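**Agile Delivery Coordinator, Wurkivum (contract, 32 hours per week)**

Wurkivum runs hardware and software projects for outside clients. The Delivery Office is hiring one coordinator to support four teams working in two-week iterations. The position starts in February and reports to Ivana Mansilla, Head of Delivery.

Tabletop work areas, marked out in blue tape: 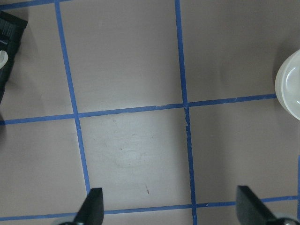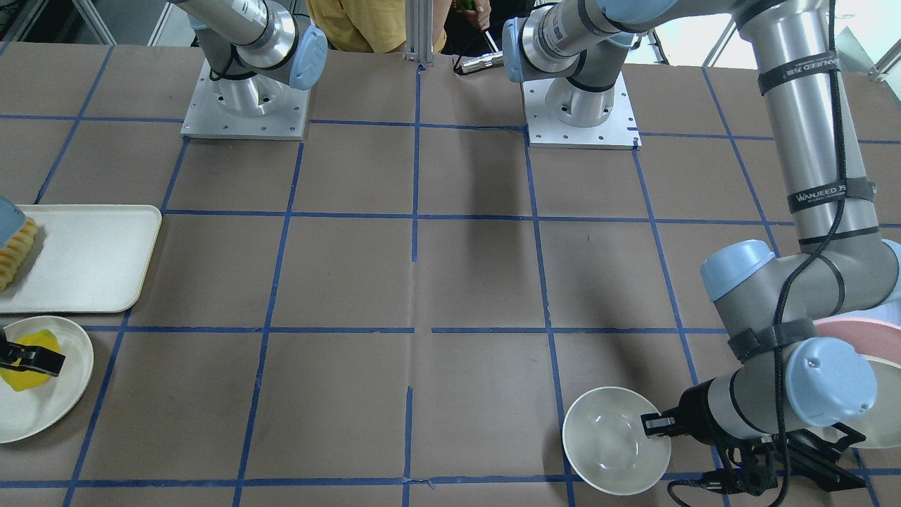
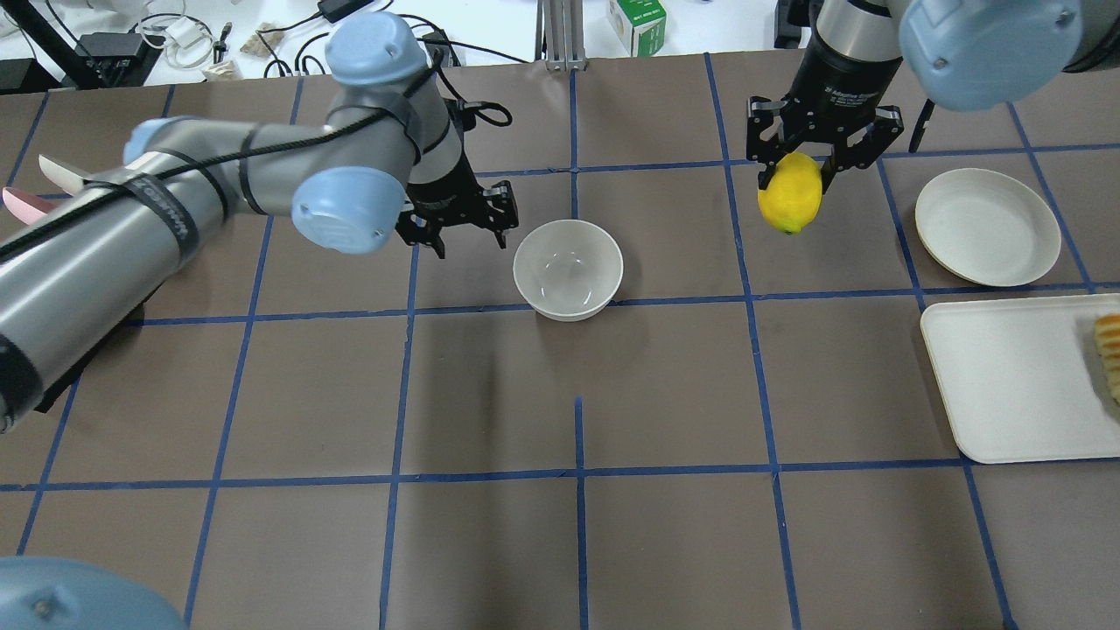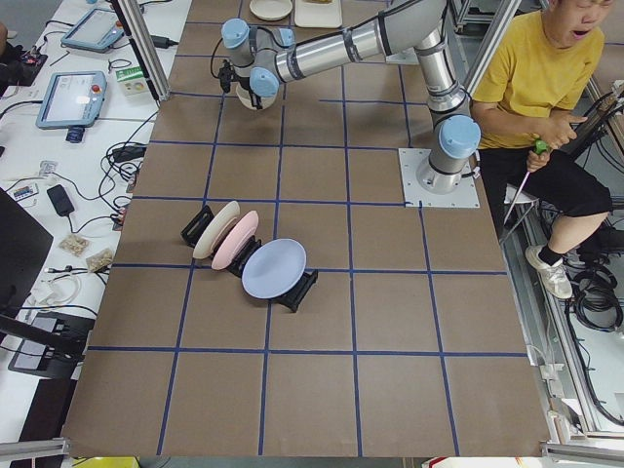

The coordinator owns the planning calendar, the shared backlog and the dependency register for the Jendeler program. Technical direction stays with the team leads. The coordinator does not assign work to individuals and does not approve leave.

## Duties

- Schedule and run iteration planning, review and retrospective meetings for each team.
- Keep the Jendeler backlog in order. It holds 500 open items, many of them carried over from the earlier Fandel tracker with incomplete acceptance criteria.
- Record cross-team dependencies and raise any that are unresolved two days before planning.
- Publish a one-page status report at the end of each iteration. The template is fixed.
- Maintain the change log and the decision log.

## Requirements

- Three years in project coordination, Scrum Master or similar work.
- Experience moving backlog data between tracking tools, including field mapping and duplicate removal.
- Working knowledge of Kanban flow measures: cycle time, throughput, work in progress.
- Clear written English. Most decisions are made in writing.

A certification is accepted but carries no extra weight in scoring. Experience with hardware lead times is useful.

## Terms

The contract runs for 20 months and may be renewed once. Two days per week are on site in the Aravena building; remaining hours may be remote. Core hours are 10:00 to 14:00. Travel to client sites is rare and paid separately.

## How to apply

Send a resume and one redacted work sample (a status report, release plan or dependency map) to Malathi Sundaram in Recruiting. Cover letters are not read at the first stage. Shortlisted applicants complete a 45-minute backlog exercise, followed by an interview with Ivana Mansilla and Vidar Hägglund. Questions about the contract terms go to Gervasio Leiva.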